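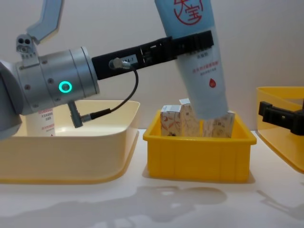 According to spannerdrawer, the cable is going to be what kills this project, and I should sort it before I write another line of code.

spannerdrawer wrote:
Seriously mate, look at how much loop you've left under the wrist. Fine while you're going straight up and down, but turn the last joint far enough and it'll catch on the rim of something. I lost a connector that way in May and it was 40 quid for a new one.

tidewrack (thread starter) wrote:
Fair point about the loop, I'll have a go at it tonight. I left it long on purpose when I was still swapping grippers every evening and then never went back and tidied it. I was thinking of those stick-on clips, but does anyone know if they hold on brushed metal? The ones I tried on the bench leg fell off within a day.

For anyone joining from the old thread: this is the sorting table at the Groltalen workshop. Two arms, white table, a load of bins and trays, and the idea is that it picks up bathroom-cupboard sort of stuff (tubes, bottles, little boxes) and puts each one where it belongs. The boxes are easy. The bottles are mostly OK. Tubes are driving me up the wall!

The trouble is they squash. If I grip hard enough that the tube doesn't swing, the sides bulge and it ends up fatter than the gap I'm trying to put it in. If I grip softly it tilts, and then the cap end comes down on top of a box. I've been letting it go in cap first with a bit of a lean and hoping for the best.

mossgate_bill wrote:
Why cap first? The cap is the narrow hard bit, so it'll find every gap you don't want it to. I'd grab it by the cap and post it in flat end down. The crimped end slides past cardboard lovely.

tidewrack wrote:
Tried it. The flat end folds over if it touches anything and then the whole tube pops sideways out of the grip. Cap first at least goes where it's pointed, more or less.

mossgate_bill wrote:
Then your grip is too low. I still think you're making life hard for yourself. Lay the tubes down in the big cream tray and keep the yellow bin for boxes. Job done, no clever stuff needed.

tidewrack wrote:
But the clever stuff is why I'm doing it :)

quillfeather wrote:
I'm with Bill on this one, sorry. We had the same argument at Ranness with a single arm and ended up sorting by shape first and by what the thing was second. It bored everybody but it ran all afternoon. What are you using for the picking side, still Cludora?

tidewrack wrote:
Still Cludora, yes, the older version. The new one wants more memory than the workshop PC has got. I've got 2,074 saved picks in there now and I don't fancy moving them across. Roughly how it splits, I couldn't tell you, I never labelled the tubes separately from the bottles. Wish I had.

spannerdrawer wrote:
Label them now, it only gets worse. I left mine until I had over 600 and it took a whole wet weekend.

Also, do both arms know about each other yet? You've got the second gripper parked pretty close to that tray on the right.

tidewrack wrote:
Sort of? They take turns. The right one isn't allowed to move until the left one is back at its rest spot. It's slow as anything but I haven't had a bump since I set it up that way. I did try letting them share the middle of the table and it lasted four goes before I hit the stop button in a panic.

quillfeather wrote:
Taking turns is fine for a home build. I wouldn't touch it until the tubes behave.

mossgate_bill wrote:
Disagree, I'd do it the other way about. If the second arm can steady the bin or nudge a box over, your tube problem gets half as bad. That middle box leaning towards the tube is what's eating your gap.

quillfeather wrote:
And then there are two things moving and no idea which one went wrong. No thanks.

ferrule_9 wrote:
On the cable clips: don't bother with sticky ones. Wrap a strip of the hook and loop stuff right round the joint and tuck the cable under it. Leave enough slack for one full turn, check it by hand with the power off, then shorten it. Don't cover the lit ring though, you'll want to see that from across the room.

For the tubes, have you tried foam on the fingers? The thin grey sort, cut from a camping mat. I use it on the Radulović gripper and it lets me back the force right off without things swinging.

tidewrack wrote:
Ooh, no I haven't, and there's an old camping mat in the loft. How do you fix it on? Glue or tape?

ferrule_9 wrote:
Double-sided tape. You'll be changing it every few weeks so don't glue it.

spannerdrawer wrote:
Cable first!!

tidewrack wrote:
Yes yes, cable first. Strap tonight, foam tomorrow if the mat hasn't been eaten by mice. I'll post the grip numbers once I've run a few tubes through.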